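Personalführung II – Begleittext zur vierten Sitzung
Das Mitarbeitergespräch: Vorbereitung, Verlauf, Nachbereitung
Skript von Montserrat Serrano

Liebe Teilnehmerinnen und Teilnehmer,

beim letzten Mal sind wir mit der Stellenbeschreibung nicht ganz fertig geworden, und ich hole das gleich zu Beginn kurz nach, weil wir es für das Gespräch brauchen. Wer seine Notizen zum Fall Vendstead dabeihat, legt sie bitte bereit, wir kommen mehrmals darauf zurück.

1. Nachtrag zur Stellenbeschreibung

Eine Stellenbeschreibung sagt, was jemand tun soll. Sie sagt wenig darüber, woran man merkt, dass es gut getan wurde. Genau in diese Lücke fällt das Mitarbeitergespräch, und viele Gespräche misslingen schon deshalb, weil beide Seiten stillschweigend von verschiedenen Maßstäben ausgehen. Im Fall Vendstead hielt die Teamleiterin Anayeli Valdovinos die schnelle Bearbeitung von Reklamationen für das Wichtigste, ihr Mitarbeiter Jhair Pacheco dagegen die gründliche. Beide hatten gute Gründe, und beide waren nach dem Gespräch im Februar enttäuscht voneinander. Das ist mir als Fall so lieb, weil sich darin niemand schlecht benimmt.

2. Vorbereitung

Laden Sie früh genug ein und nennen Sie den Anlass. Ein Satz wie »Kommen Sie doch mal kurz vorbei« hat schon manchem eine schlaflose Nacht beschert! Zur Einladung gehören Thema, Dauer und Ort, dazu zwei oder drei Fragen, über die Ihr Gegenüber vorher nachdenken kann, zum Beispiel:

Was ist Ihnen seit unserem letzten Gespräch gut gelungen?
Wo haben Sie sich mehr Unterstützung gewünscht?
Welche Aufgabe würden Sie gern abgeben, welche gern übernehmen?

Für sich selbst sammeln Sie Beobachtungen, und zwar über das ganze Jahr verteilt. Wer erst am Vorabend damit anfängt, bewertet am Ende die letzten Wochen und hält sie für das Jahr (in der Literatur finden Sie das unter »Recency-Effekt«, Sie kennen ihn noch aus Sitzung 2). Schreiben Sie so auf, dass es auch ein Dritter verstehen würde: »hat die Übergabe an die Spätschicht schriftlich vorbereitet« hilft Ihnen weiter, »zuverlässig« eher wenig.

3. Verlauf

Die ersten Minuten gehören dem Ankommen. Danach spricht zuerst die Mitarbeiterin oder der Mitarbeiter, und Sie hören zu – das fällt erfahrenen Führungskräften übrigens oft schwerer als den neuen. Erst dann folgt Ihre eigene Sicht, mit Beispielen, und anschließend der Abgleich. Wo die Einschätzungen auseinandergehen, halten Sie den Unterschied zunächst einfach fest. Man muss sich nicht in jedem Punkt einigen, um gut weiterarbeiten zu können.

Bei kritischen Rückmeldungen hat sich die Reihenfolge Beobachtung, Wirkung, Wunsch bewährt. Renato Abella hat das in unserer Übung sehr schön vorgemacht: »In den letzten Besprechungen kamen die Zahlen erst während der Sitzung. Ich konnte mich nicht darauf einstellen. Ich hätte sie gern am Vortag.« Drei kurze Sätze, kein Vorwurf, und man weiß, was zu tun ist.

Geld ist ein eigenes Thema. Wenn es um eine Einmalprämie geht, etwa 1.000 Euro wie im Fall Tustura, dann trennen Sie dieses Gespräch bitte vom Entwicklungsgespräch. Sobald eine Summe im Raum steht, hört kaum noch jemand zu, wenn Sie über Weiterbildung sprechen, und ich nehme mich da selbst nicht aus.

4. Nachbereitung

Das Protokoll ist kurz, enthält die Vereinbarungen mit Termin und wird von beiden gelesen, bevor es abgelegt wird. Auch Ihre eigenen Zusagen gehören hinein, gerade die kleinen: der bessere Bildschirm, die Anmeldung zum Kurs, das fehlende Zubehör am Arbeitsplatz. An solchen Dingen wird später gemessen, ob das Gespräch ernst gemeint war.
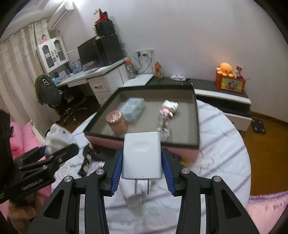

Abb. 1: Weißes Steckerladegerät mit zwei flachen Kontaktstiften.

Vereinbaren Sie außerdem einen Zwischentermin. Bei Tustura war er vorgesehen, wurde verschoben, noch einmal verschoben und dann vergessen, und im Folgejahr begann man wieder von vorn. Eine Viertelstunde reicht dafür völlig aus.

5. Aufgabe bis zur nächsten Sitzung

Lesen Sie den Fall Brarkdale im Reader und bereiten Sie zu zweit das Gespräch vor, eine Person aus Sicht der Führungskraft, die andere aus Sicht der Mitarbeiterin. Bitte sprechen Sie Ihre Notizen vorher nicht ab. Dazu schreibt jede und jeder eine kurze Reflexion von höchstens 300 Wörtern: Welche Frage hätten Sie selbst ungern beantwortet?

Yolotzin Ibarra sammelt die Texte ein und verteilt auch die Gesprächsbögen an alle, die heute gefehlt haben. Meine Sprechstunde beginnt wie gewohnt um 14 Uhr, und wer nur eine kleine Frage hat, darf gern auch ohne Anmeldung hereinschauen.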